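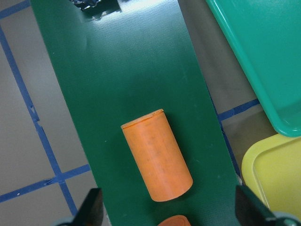
Notes for the Etargate talk, Tue 2 June

1. Open with the number
Manole's brochure says its fingers cut failed grasps by 80 percent. Ask the room: 80 percent of what? Pause. The brochure gives no base rate and no list of objects. I wrote to ask and got the brochure again.

2. What we ran
Same arm, same wrist camera, two sets of fingers: Manole and the older Volis pair. 54 attempts with each. Orange cylinders, plastic trays, blue tape grid on the work surface. Say early that this is a small test. Do not let anyone quote it as more.

3. The camera
The wrist view gets blamed less than it should. Glare on a glossy green panel is a bright white streak, and the detector likes bright edges. Some of what we logged as grip failure may be a vision failure — I can't separate the two from our logs. 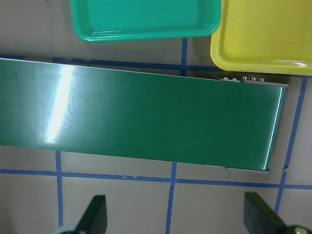

4. Fingers
Flat pads on a round part. They can hold a cylinder upright between them, fine. Holding is the easy bit. I want to know about the approach when a second cylinder is lying close by, and neither vendor tests for that. Slow down for this one, people will want to argue.

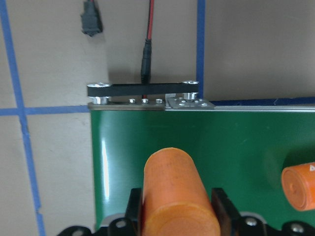
Is the Manole set worth the extra money?

On our 54 attempts I couldn't justify it. The gap between the two sets was 3 grasps, and I would expect a gap like that from moving the lamp. We repeat it in September with the Plolero controller, which changes the closing speed too, so don't promise a clean comparison.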